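**Thread: Grustunex open day, September 12, 2026. Posting as I go, phone at 20 percent, sorry in advance**

### 1

Made it. Grustunex lab in Ciddale, the building behind the tile store. Parking is terrible. Went around the block twice and ended up on the grass with everybody else.

### 2

Sign-in table, sticker with your name, first initial only because they ran low on stickers?? I am "J". Fine.

For anyone new here, I teach shop class and I've been whining about robots on this account since at least March. Came to see one in person.

### 3

Schedule on the door says a talk, then "bench demo," then lunch, then another bench demo. Groups of 16 max. I'm in the first group. Got here early for once in my life.

### 4

Talk was short, thank goodness. So-yul Bang ran it. She does the hand side of things at Grustunex. Main point: everybody builds videos of robots doing flips, she wants one that can put the bench back in order at the end of the day.

Ma'am. You have my attention.

### 5

They call the bench setup Junolwood. Asked why. She said it was a street name and it stuck. Ok.

### 6

We're in the room now. Smaller than I thought. The robot has two arms and they don't match. One side has a hand with a bunch of fingers, other side has a plain two-finger gripper. Pegboard with tools on it, like any garage.
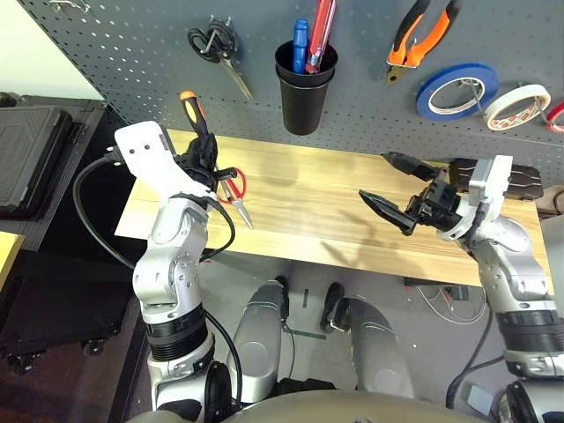 *Fingered hand on the screwdriver, gripper waiting its turn. Red pliers on the table.*

### 7

What got me right away is the handle up grip. That's how I'd hand a kid a screwdriver. Somebody thought about it.

### 8

Guy next to me asked why not two of the same hand. So-yul said the fingered one is better at weird shapes and the gripper is better at being boring. Boring meaning it closes the same way every time. She'd take two boring ones if she had to pick, she said, but Jinfeng would quit.

Jinfeng Ding is the one at the keyboard. He did not look up.

### 9

Scissors on a hook, tape on the wall, screwdrivers in a cup. I have the exact same layout at school except mine has outlines painted on so the kids know where stuff goes. Asked if outlines would help the robot. Jinfeng: "Maybe. We would rather it did not need them."

Going to think about that one all weekend.

### 10

It's SLOW by the way. Want to be clear about that. You could drink half a coffee during one pick. I timed a reach on my watch and then lost count because a kid stepped on my foot

### 11

Kid question of the day: "does it get bored." A-yeong Lim took that one, she was walking people around. Said no but she does.

### 12

Ok they have the wrist camera up on the wall screen so you see what the gripper sees. Way better than standing behind tall people. Highly recomend standing near the screen if you come to the next one.

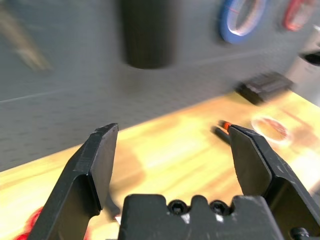 *Gripper view. Jaws wide open, marker with the orange tip by the right finger.*

### 13

Things smear like crazy when the arm is moving. The fingers stay crisp, everything past them goes to mush. I asked whether it's even using the picture at that point. A-yeong said it leans on the picture more when it slows down, and that the slowing down people complain about is partly for that.

So I take back some of my #10. Some.

### 14

Also look how beat up those fingers are. Scratches all over. I like seeing that. Tools that get used look used.

So-yul says they keep a tally of picks on this bench and it's at 1,008. A man behind me said "is that a lot" and she said it depends who's paying.

### 15

Someone asked about the marker. Thin round things are a pain apparently, they roll. Same reason I lose every pencil in my classroom.

### 16

Lunch. Cold noodles and those little oranges. Soon-im Sun from the Shin workshop was at my table. They do repair work, mostly small motors. She's here because her boss wants to know if one of these could lay out tools for the morning shift.

Her verdict so far: "it could lay out mine if I come in at four."

### 17

Phone found a charger. We're back.

Bought nothing at the merch table. There was a mug. I have mugs.

### 18

Second bench demo, I snuck in with the later group, nobody checked stickers. Pliers this time. They let Si-eun Noh talk us through it, she's an intern and was way more fun than the slides. Told us straight out that pliers gave her the worst month of her life.

### 19

The problem as she explained it (my words, I was scribbling): two handles that spread apart, a heavy end, a pivot in the middle. Grab the handles and they squeeze shut and the whole thing shifts on you. Grab down by the head and there's less to go wrong, plus the handles end up pointing at whoever wants them.

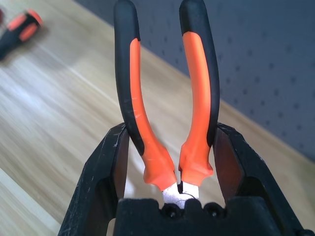

### 20

Handles straight up, head down in the jaws. Good grip! Nice fat target to grab, and orange on black is hard to miss. I'd accept that handoff from a tenth grader and most of them don't do it that well.

### 21

Asked Si-eun how many tries the pliers took her when she started. She wouldn't give me a number. She did say she named a folder on her laptop something she can't repeat at an open day.

### 22

Stuff I asked that didn't get a real answer, writing it down so I can bug them later:

- what happens with greasy handles
- can it hang scissors back on the hook, as opposed to taking them off
- price (big smile, no number)
- what it does if a hand gets in the way. They did say there's a stop button and A-yeong kept hers in her pocket the whole time, but I wanted the long version

### 23

Would I put one in my shop? Not this year. It's too slow for a 50 minute period and the kids would spend all of it waving at the camera. For setting up before first bell, maybe. Soon-im and I argued about this all the way to the parking lot and she's wrong, hi Soon-im

### 24

Practical stuff since people are DMing me:

- free, but you sign up at the door
- go to the later bench demo if you only pick one, smaller crowd
- three flights of stairs, the elevator exists but ask at the front
- don't park on the grass, they came out and yelled about it

### 25

Car is fine. Shoes are mud. Will post my notes on the gripper pads when I can read my own handwritting. Monday-ish.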